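Why the Ondgate kept stopping: your questions

21st May
By Satish Shenoy

Did the robot hit anybody?

No. Everything on this page happened in the simulator, where the worst I can do is bump into a rendered pedestrian and feel bad over my tea. What went wrong was the opposite problem. The Ondgate software kept slamming on its brakes in the middle of a clear pavement, then refusing to move until I reset it.

How often?

We ran the same street 200 times and got 138 emergency stops that had no business being there. (I reran a batch because I didn't believe it. Same again.)

Isn't stopping the safe thing to do?

I used to say yes to this without thinking! Stopping for a person is safe. Stopping dead for a patch of shade, with somebody walking behind you, can put them over the top of the robot. And once it's stuck it is an obstacle, right where a wheelchair or a pushchair needs to get by.

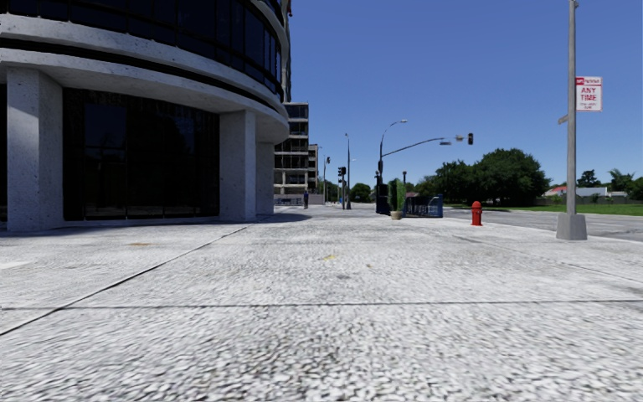
Brock Sutherland wrote in to say that he would still take a robot that stops too much over one that stops too little, and could we please not "fix" this by making it braver. Fair point, Brock, and it's the reason I haven't touched the pedestrian settings at all.

So what was the fault?

The ground checker, the bit that looks for kerbs and holes. An update we call Melnyk made it more sensitive to dark lines, so it would catch drop-offs sooner. Lovely idea, only it started scoring shadow edges as drop-offs too, and when two dark lines met it was quite sure it had found a hole.

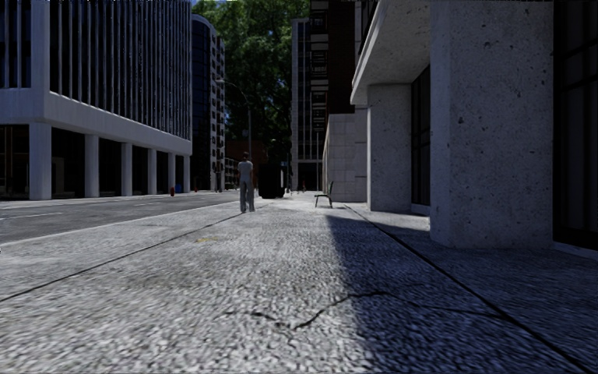 My first guess was the depth sensor, and I lost a week to it, swapping noise models and muttering. I should have been looking at the floor. Down at the bottom there, the soft edge of the shadow runs straight over a crack in the concrete, and that sort of crossing is what the checker hated most.

Have you mended it?

Partly. I've rolled Melnyk back and the false stops have dropped to 8 in the same 200 runs. I'd like to know what those are before I call it done, as a couple don't seem to involve shadows at all.

Could a real Ondgate do this?

The real ones in Velendale never got the update, so they carry on as before. Nothing new goes on them until it has done 20 clean runs in bright sun and the same under cloud. I'm hoping for August.

Can I send you a tricky bit of pavement?

Yes please! Tree roots, drain covers, painted arrows, the lot. Tell me which street and what time of day, so I can get the sun in the right place.

Contact the Ondgate team | © Ondgate, Velendale | Back to top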